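Search this site Search Go

Can a Machine Fold the Wash Yet? Laundry Trials with a Single Arm
Project report by Dace Stankevičius and Angus Cosgrove

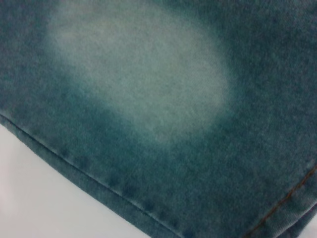
Our question was whether a robot arm of the kind a school can afford is able to do one ordinary chore from start to finish. We picked folding because everyone in the group does it at home and because the shop we visited, Zasari, still does all of it by hand. Zasari sells used clothes. Everything that comes in is sorted, checked for wear, folded and put on a shelf, and the owner told us folding takes up most of Thursday.

Background

Machines that fold already exist in large laundries, but they are built for flat goods such as sheets and towels, and a person usually feeds them. Clothes are harder. A shirt does not have one shape. It changes every time it is picked up, and the program has to work out where the sleeves went. Jeans are easier in one way, as the cloth is stiff and stays put, and harder in another, as there are thick seams that push back when you fold across them.

Method

We used one arm with a two-finger gripper and a small camera at the wrist. The table was white. The program looked for an edge, moved the gripper to it, closed, lifted and carried the edge across. Each garment was laid out flat by one of us before the run began. We did 400 runs over the term, split between hand towels, T-shirts and denim. A run counted as a success if the item ended up folded in half with no one touching it. The wrist camera saved a still before each grasp, and after throwing out blurred ones we had 1,181 to label. Dace did most of the labeling.

Results

Towels went best. T-shirts went worst, mainly because the gripper picked up both layers when it should have taken one, or slid off the cloth and closed on nothing.

Denim was in between. A hem against a white table is a strong line and the program found it well. The trouble came from the cloth itself. A faded area on a pair of jeans goes from pale to dark gradually, and in early versions the program sometimes treated that change as an edge and sent the gripper to the middle of the leg. Orange topstitching caused the same mistake less often. We fixed part of this by making the program ignore any line that had no table on one side of it. That helped with the outside edges but made it worse at finding pockets, which we had wanted for a later stage and then dropped.

Speed was the other problem. Our best run on jeans took 2 minutes. Angus folded the same pair in 14 seconds, and he was not hurrying.

Checking for wear

Zasari also asked if the camera could tell normal fading from damage. We only tried this for one week. Up close, a worn patch and a bleach stain can look much the same, and the two of us did not always agree on the labels, so we did not think it was fair to score the program on them.

Discussion

For towels laid out by a person, the arm can do the folding. It cannot yet take a mixed basket, pull out one item, spread it and fold it, and that is the chore as people mean it at home. Most of our own time went into laying things flat, which the success rate does not show.

If another group continues this, we suggest adding a second arm and starting from crumpled towels before going back to clothes. The labeled stills are on the lab drive in the folder called Lennox.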